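Communiqué de presse – juin

À Cestuvthorpe, la consigne des gobelets passe à l'échelle de la ville

Je m'appelle Marjorie Treloar et je m'occupe de Jostevik, le service de vaisselle consignée que vous avez peut-être croisé au marché d'Unville. Grande nouvelle : dès dimanche, 104 cafés et buvettes de Cestuvthorpe prennent nos gobelets ! La consigne est de 2 euros, rendus au comptoir, dans n'importe quel lieu partenaire (oui, même si vous avez pris votre café à l'autre bout de la ville).

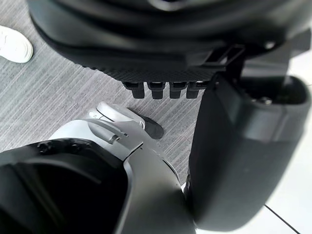 Gros plan sur du matériel noir, au bord à texture striée.

L'hiver dernier, on a fait un essai dans le quartier de Dalgleish – 3 084 gobelets prêtés, et plus de 1 000 habitants inscrits. Calum Moncrieff, qui tient la buvette du stade, en redemande déjà. Et pour les retours, un simple passage au lave-vaisselle suffit, couvercle compris. 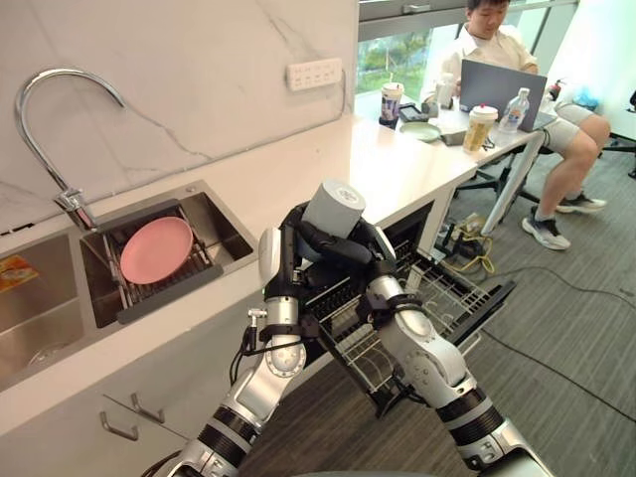 Un gobelet gris clair au-dessus du panier d'un lave-vaisselle ouvert.

On fête ça dimanche à 11 h, place du marché, avec le café offert à tous ceux qui viennent s'inscrire. Passez nous voir !

Contact presse : Archie Laing, Jostevik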